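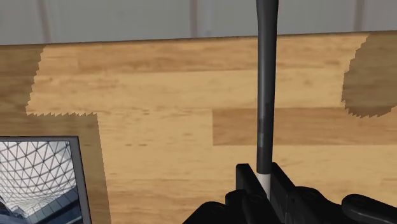

Slide 1: Simulator view, gripper holding the rod upright over the wooden surface.

Speaker notes - open day talk, Zininport, March 4, 2019

Welcome people in and wait for the back rows to settle. Say who we are: the Edik project, based at the Ellwood building.

Start with the simulator. Everything on this slide is computer-rendered, including the wood grain and the shadows. The rod is dark for most of its length, and the gripper has it by the short pale section at the lower end.

Explain that we try each grip in Flirby, our simulation software, before it goes near the real arm. We have done some 2,000 runs since November. Of the last batch of 483, the rod slipped in 84. Leave that figure up for a moment, people usually ask about it.

Point out the framed picture in the lower left corner. We put objects like this on the table so that the software has to cope with clutter.

Then the live demonstration - 2 goes, no more, as the next group is waiting. Ask visitors to stay behind the yellow line.

Questions at the end. Leaflets are by the door.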